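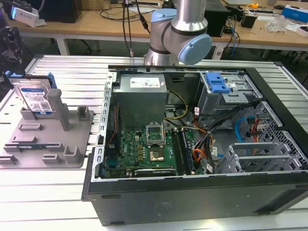
I doubt Grandpa Stojanović was born in Storov. The 1,400-name index Gorazd cites isn't a parish book, and whoever typed it made mistakes. My own notes are no better sorted than the inside of that Dell, red cable and all, but I do have page 96.

On 28/10/2018 Gorazd Stojanović wrote:
> Born in Storov, one of seven children, moved to Tidton
> at 19. It's entry 401, so I call it settled.

Who were the parents? Send me a scan first.

Lucrezia Greco

Home Archives Surnames Search
2 min read
3 replies 0 shares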